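Proyecto de fin de curso, Gestión de Eventos Deportivos, grupo 2. Memoria final.

# Planificación de un torneo ecuestre de categoría amateur en Zilitthorpe

## 1. Objeto del proyecto

La presente memoria recoge el diseño organizativo de un torneo amateur de salto de obstáculos, denominado Copa Dendero, previsto para el mes de agosto en las instalaciones hípicas de Zilitthorpe. El trabajo comprende el calendario de pruebas, la distribución del recinto, el régimen de inscripciones y el presupuesto. Quedan fuera de su alcance la contratación del personal veterinario y la tramitación de licencias federativas, que corresponden a la entidad titular de las pistas.

El encargo procede del Club Hípico Dalen. El club solicitó una propuesta que pudiera repetirse en ediciones posteriores sin modificaciones sustanciales, y esa condición ha orientado la mayor parte de las decisiones que se exponen a continuación.

## 2. Metodología

Se empleó un cuestionario dirigido a jinetes, familias y público habitual, del que se obtuvieron 354 respuestas válidas. Las preguntas versaban sobre horarios preferidos, medio de transporte, disposición a pagar entrada y valoración de los servicios existentes. A ello se sumó una visita a las pistas, durante la cual se midieron los accesos, la zona de calentamiento y el espacio reservado a los remolques.

El plano general del recinto se trabajó en papel antes de su traslado a formato digital. La escala adoptada permitió comprobar los recorridos entre las cuadras y la pista principal, así como la separación entre el tránsito de caballos y el de espectadores.
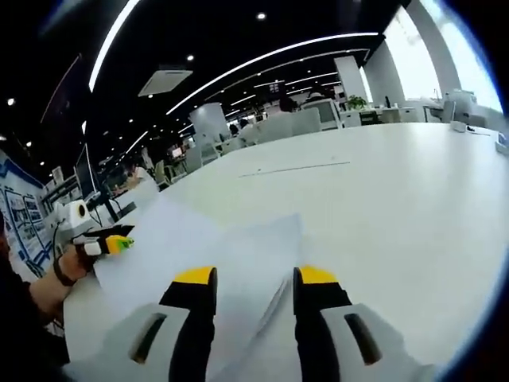 ## 3. Distribución del recinto

La propuesta sitúa la entrada de público en el lado sur y la de remolques en el camino de Sepúlveda. Los dos flujos no se cruzan en ningún punto. La pista de calentamiento queda contigua a la principal, con un paso vallado de uso exclusivo para binomios participantes y personal de pista.

El aforo máximo considerado es de 1,000 espectadores. En el borrador inicial se había previsto una segunda grada junto a la mesa del jurado, solución que se descartó al comprobarse que reducía la visibilidad desde la cabina de cronometraje. La superficie liberada se destina a puestos de alimentación y a un punto de atención sanitaria.

La secretaría de concurso se ubica junto a las cuadras y abrirá a las 8:00. El reconocimiento de pista a pie comenzará a las 9:15, y la primera prueba, a las 10:00.

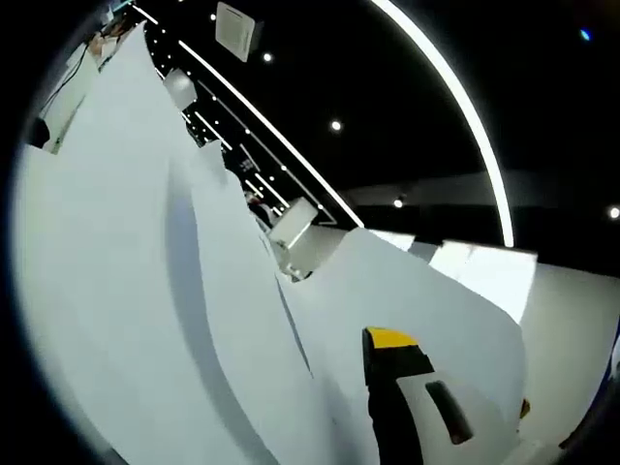

**Presupuesto e inscripciones**

El presupuesto asignado por el club asciende a 3,000 euros, cantidad que no incluye los premios, financiados mediante patrocinio local. La partida de mayor cuantía corresponde al alquiler de vallas y al sistema de megafonía. Le siguen el seguro de responsabilidad civil, la cartelería y la impresión de dorsales.

Las inscripciones se formalizarán por vía electrónica. Cada jinete podrá participar con un máximo de dos caballos. Las bajas comunicadas antes del cierre de la lista de salida darán derecho a la devolución íntegra de la cuota, y las posteriores solo cuando se aporte certificado veterinario o médico.

**Cartelería y señalización**

Se definieron tres formatos de señal: direccional, informativo y de advertencia. Todos comparten tipografía y emplean un fondo claro con texto oscuro. Las señales de advertencia se colocarán en los pasos de caballos y en el acceso a la zona de calentamiento, a la altura de la vista de un adulto.

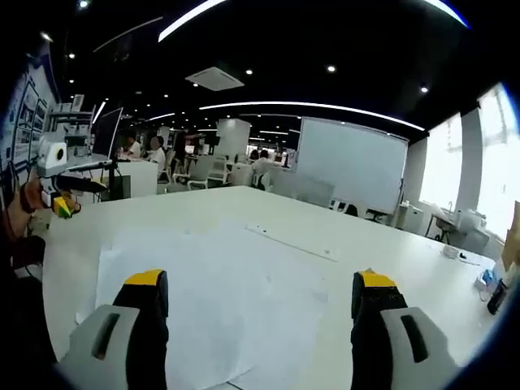
La ubicación de cada señal figura en el anexo B, junto con el texto definitivo. Los carteles de horarios se sustituirán al término de la sesión matinal, tarea que recae en el equipo de secretaría.

## 4. Limitaciones

El cuestionario se difundió principalmente a través de los canales del club, por lo que el público ocasional está infrarrepresentado. La estimación de ingresos por entradas debe interpretarse con esa reserva. Tampoco se dispuso de datos de asistencia de ediciones anteriores, al tratarse de una competición de nueva creación.

Queda pendiente de confirmación por parte del club la cesión del aparcamiento auxiliar. En caso de no obtenerse, se aplicará la distribución alternativa descrita en el anexo C.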